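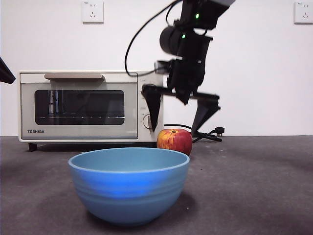 Chinyere Afolabi m'écrit que son verre trempé se décolle toujours dans les coins, et que la troisième bulle a eu raison de sa patience. Je compatis, j'ai gâché deux protections avant de trouver ma méthode !

Je l'ai refaite hier avec un film Skandis pour mon Medve (écran légèrement incurvé, donc pas le plus docile). Comptez 21 minutes si vous prenez votre temps.

1. Éteignez le téléphone et retirez la coque. Je l'oublie une fois sur deux – et le verre se pose de travers.

2. Faites couler l'eau chaude dans la salle de bains quelques instants, puis fermez le robinet. La vapeur fait retomber la poussière, et on travaille ensuite porte fermée.

3. Passez la lingette alcoolisée, puis le chiffon sec, puis l'autocollant anti-poussière. Regardez l'écran de biais, sous une lampe.

4. Alignez le verre sur l'écouteur, sans appuyer. Quand c'est droit, lâchez-le et posez un doigt au centre. L'adhésif file tout seul vers les bords.
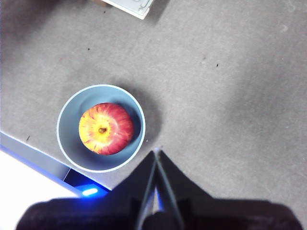
Pomme dans un bol bleu.

5. S'il reste des bulles, poussez-les vers le bord avec une carte enveloppée dans le chiffon. Les toutes petites peuvent mettre jusqu'à 5 jours à disparaître, alors on ne décolle rien trop vite !

Pour la coque, prenez un modèle qui s'arrête un peu avant le verre. Ma vieille Rendico soulevait les coins, et c'est sans doute le souci de Chinyere. Depuis juin j'ai une Plerkska, plus étroite devant, et le film ne bouge plus.

Contact : Etornam Agyeman | © Tous droits réservés | Haut de page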